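August
By Viola Martinelli
16 shares | 7 comments

Speaker notes - "A Glass of Water, Please"
Talk for the Nomala hospitality evening

Good evening, everybody, and thank you to Jingyi Hou for getting us the room at Korkik again. (Wait for people to find seats, they will still be at the snacks.)

Start with my grandmother. Nobody got past her front door without a drink in hand, and it was always water first, coffee later. I must have carried 3000 glasses down that hallway as a girl, and I spilled a good many of them on the rug, which she forgave every time.

Then the main point, and go slowly. Pouring for a guest is a small job and we rush it. Put the cup down before you open the bottle. Hold the bottle low, where it feels steady in your hand, and take the cap off over the table. Leave a little room at the top - people talk with their hands, and a full cup ends up in a lap.

Mention Cengiz's lunches at Nurneck, where he sets the cups out early and the whole table relaxes. Ask him to wave.

Next slide. Let them look for a moment before talking. 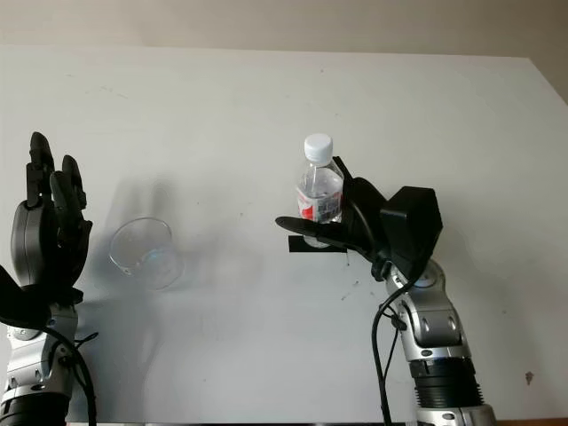
Slide 4: Bottle up, cap still on, cup waiting on the table.

Point to the clear cup first, then the bottle. The cup is empty and the bottle is only partly full, so ask the room - would you pour from this one or open a fresh one? Lanying will say fresh. Let her make her case, she makes it well, and then take two or three more answers.

Finish with the practice round at the side tables, paper towels under the sink.

Last updated: 4:30 pm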